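Home News Minutes Hall Hire Contact

Garnport Community Hall
Minutes of the House and Furnishings Meeting, June 2021

Present: Evaristo Barbieri (chair), Primo Bianchini, Ifeanyi Iyamu, Dexter Doucet (minutes)
Apologies: Italo Cocco

1. Minutes of the March meeting
Agreed as written. Primo asked that the spelling of Tritberg Road be corrected in item 4.

2. Money
The furnishings account stands at $2,088. The Rinaldi invoice for the stacking chairs has been paid. Ifeanyi said the side room has used almost 500 of its budget on paint and blinds, and nothing more is planned there until fall.

3. Flowers and table decorations
Evaristo reported that fresh flowers for the front tables cost $40 a month and often go over before the weekend bookings. Dexter proposed keeping to artificial ones for regular use. The sunflowers in the white vase were discussed first. Primo likes the big bloom on top but thinks there is too much leaf for a small table, and the stems trailing down the front will catch on plates.

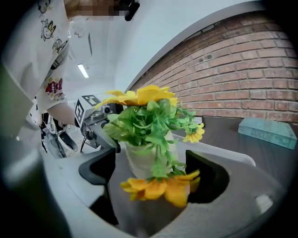
Ifeanyi suggested trimming the longest stems and turning the drooping flower to one side. Evaristo would sooner leave the bouquet as it is and put it on the windowsill by the coat hooks. Agreed to try the windowsill until the next meeting. Artificial flowers are to be dusted with a dry cloth only. Fresh flowers may still be ordered for weddings and funerals at the hirer's cost.

4. Storage closet
The Ondo shelving is up. Spare vases go on the lower shelf and tablecloths above. Two boxes of old curtains are still on the floor. Italo to be asked if he wants them before they go to the thrift store.

5. Any other business
The kitchen door sticks again. Dexter to plane the bottom edge.

Actions: Primo, windowsill. Dexter, kitchen door. Evaristo, call Italo about the curtains.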